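Learning to sleep on night trains

Fri 27 December

I got back from Presov last night and slept for most of today, so I am writing this at the kitchen table with the bag still packed in the hall. It was my second long trip by sleeper this year. The first was in October and went badly. I hardly closed my eyes, and I spent the next day walking into things. 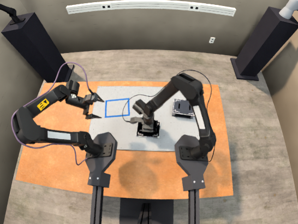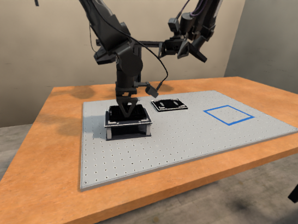
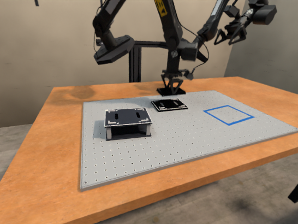 What changed this time was mostly the berth. In October I had the top one, which is warm and close to the ceiling light. This time I asked for the bottom. You get people's feet on the ladder for the first hour, but after that it is cooler and you can reach your water without sitting up.

I also stopped trying to go to bed early. My old plan was to lie down as soon as the train left and wait. Suryani Yeoh, who has done far more of these journeys than I have, told me to stay up until I was properly tired and to eat a real meal before boarding. I had soup and dumplings near the station and read in the corridor until past midnight. I was asleep before the next stop, as far as I can tell.

Earplugs are still a problem. The foam ones fall out when I turn over, and the wax ones make my own breathing sound like someone else in the compartment. I ended up using one foam plug on the side that wasn't on the pillow. It dulled the brakes and the doors, and I could still hear the knock in the morning.

The bedding was a sheet, a thin blanket and a small flat pillow. I rolled my jumper up inside the pillowcase and that helped my neck a lot. I wore thick socks and regretted them by two in the morning.

Prasetyo Wibisono shared the compartment on the way out. He sleeps on his back with his coat over his face and doesn't move until breakfast, so I have nothing useful to pass on from him. He did bring a short extension lead, and we were both glad of it, as the only socket was by the door.

Breakfast was a roll, jam and tea in a paper cup. I paid extra for coffee on the way home and wouldn't do it again.

I have the timetable for the spring and am looking at a longer route with a change halfway. The change is at 5.40 in the morning, so I may leave it for the summer, when it will at least be light on the platform.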